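Robotics Practicum, Unit 6: Reading a Fault
Handout for lab sections. Revised 2020-11-04
Prepared by Ineke Wuyts, with corrections from Amber Peeters

Bring this to lab. Last term's version was left on the printer by most of the class, and it showed.

The case

The exercise is an ordinary one. A two-arm cell puts hand tools back on a pegboard. It picks a tool off the bench, carries it up, finds the hook, lets go. The Bevan cell in our lab had been doing this through most of January, and the log for the run in question has 147 attempts in it. Attempt 50 is the one we care about.

On attempt 50 the left arm picked up a pair of scissors, lifted, and swung toward the board. Partway there the arm stopped taking position commands. The gripper opened. The scissors left the gripper in the direction the arm had been moving and landed on the floor on the operator's side of the bench, point first, near a shoe. The shoe belonged to Marloes Lambrechts, who was standing inside the taped line because she wanted a better look.

The controller recorded this as "task complete."

We are going to spend two sessions on those two words.

What the log says

Read the excerpt on the course page before you read any further here. Most people notice the warning at line 979 and stop, pleased. It says the left gripper lost communication for a moment and got it back. True enough, but it comes after the gripper opened, and an effect is a poor candidate for its own cause. Go back up the page.

What you should find is a voltage dip on the gripper supply, then a gripper restart, then the restart routine doing exactly what Skivitus (our control software, for those joining late) told it to do. On power-up, the gripper homes. Homing means opening fully. Whoever wrote that routine was picturing a gripper with nothing in it.

The "task complete" comes from the success check, which asked one question: is the gripper open and empty at the end of the move? It was open. It was empty. Full marks.

The physical side

The dip came from the cable. The gripper lead on each arm is a loop that has to be long enough for the wrist to turn and short enough to stay out of the way, and no length does both jobs well. The left one had been rubbing, and its plug had worked partway out. At one particular wrist angle it let go for an instant. Liis Mägi found it by turning the wrist by hand with the power off and listening for the click, after an afternoon in which three of us had stared at plots.

Keep the cables in mind while you look at the bench.

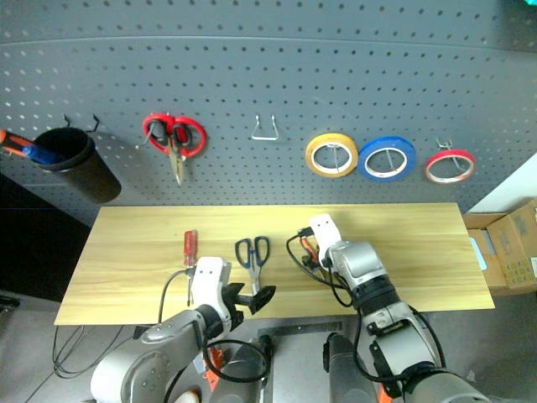

Figure 1. The cell with both arms over the bench. Note the cable loops at the white end housings, and the empty wire hook near the center of the board.

Before lab, write down every place where a moving arm could catch, pull or pinch a cable. Then do the same for tools: which of the ones lying on the wood would you least like to see dropped from height, and which way would it travel? The blue-handled scissors are the popular answer. The screwdriver deserves more respect than it gets.

Chain of causes

We use the plain version of the chain in this course. No fishbones.

1. Cable rubs, plug works loose.
2. Supply dips at one wrist angle.
3. Gripper restarts in the middle of a move.
4. Restart routine opens the gripper.
5. Tool is released while moving.
6. A person is standing where the tool goes.

You can break this chain at any link. The first draft of the incident report broke it only at the first, with the recommendation "replace cable." The cable was replaced. The new one will wear out too — it is also a cable.

What was changed

Homing now needs an operator to confirm it. After a restart the gripper holds whatever position it is in, and the arm stops. The success check looks at the hook as well as the gripper, so a tool on the floor no longer counts as a tool put away. The plugs got strain relief. The tape on the floor was moved back and is now supposed to mean something.

Anouk Van Beek has objected, fairly, that a gripper which holds on after a fault is a worse idea when what it is holding is somebody's finger. She is right that this is a trade. Read her note on the Suretti press at the Jilville site, where the choice went the other way for good reasons, and be ready to say which you would pick for our bench.

Lab rules for this unit

Stay behind the tape while either arm is powered. One person holds the stop button and does nothing else, including typing. Power off before touching a cable, even if you only mean to nudge it. Closed shoes. If something drops, leave it where it fell until the arms are off and the position is written down.

To hand in

One page per pair. Pick a link in the chain other than the first, propose a change, and describe a new fault your change could cause. If you can't think of one, ask the pair next to you. They will have several.

Late pages go in the tray by the door, where I will find them eventually.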